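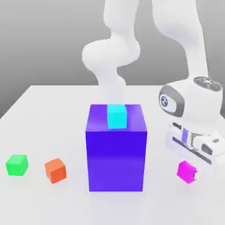
Rendering: a white arm over a magenta cube on a light gray tabletop.

The Color That Has No Wavelength

Magenta causes more arguments in a print shop than any other process ink. It sits opposite green on the color wheel, it fades faster than cyan or black in most outdoor work, and it cannot be found anywhere in the visible spectrum. A prism will produce red at one end and violet at the other. The eye builds magenta when the long-wave and short-wave cones respond strongly and the middle ones do not.

For a press operator that is a practical matter. Most magenta inks absorb well in the green band, with a peak near the middle of it, but they also absorb part of the blue. The unwanted blue absorption pushes the ink toward red, so a solid patch of process magenta on coated paper looks warmer than the same color on a monitor. A bright on-screen magenta lies outside what the ink can reach, and the conversion software has to decide what to give up.

Jianguo Hou runs proofing at Rastier, a packaging printer with a mixed offset and digital floor. His test sheet for new magenta ink carries a solid, a tint ramp and two overprints, one with yellow and one with cyan. He reads the solid at 541 nanometers, close to the bottom of the reflectance curve, and then looks at the blue end.

"A deep trough tells you the ink is strong," Hou says. "It doesn't tell you the ink is clean. Look left of 500 and see how much blue comes back."

The shop moved its carton work to a rubine pigment from Cuveveo last September. The older ink, a Zeleck product, was a little cleaner in the blues but lost density on recycled board. Hou kept the Zeleck for cosmetics cartons, where purples matter, and built separate profiles for each. Jobs are not allowed to switch between them after the proof is signed.

Lightfastness is the other complaint. Rubine pigments are inexpensive and strong, and they fade in a shop window. Quinacridone magentas hold up far better, and they cost more and print weaker at the same film thickness. Running a heavier film makes up some of the strength but slows drying and raises the risk of set-off in the stack.

Glenys Whiteley, a color consultant who writes specifications for brand owners, asks for the display conditions before she looks at a swatch. Her form has a line for the light source, one for hours of exposure per day and one for the laminate, if any. A UV-absorbing laminate helps, she says, but visible light does part of the damage and passes straight through.

She also asks for spot colors by measured value. One client supplied a pink under the house name Li, with three chips from three suppliers. They matched under daylight tubes. Under store LEDs one of them turned noticeably orange - a plain case of metamerism, settled by measuring all three and keeping the spectral curve as the standard. The file is number 404 in her archive, and she still sends it to new clients with the form.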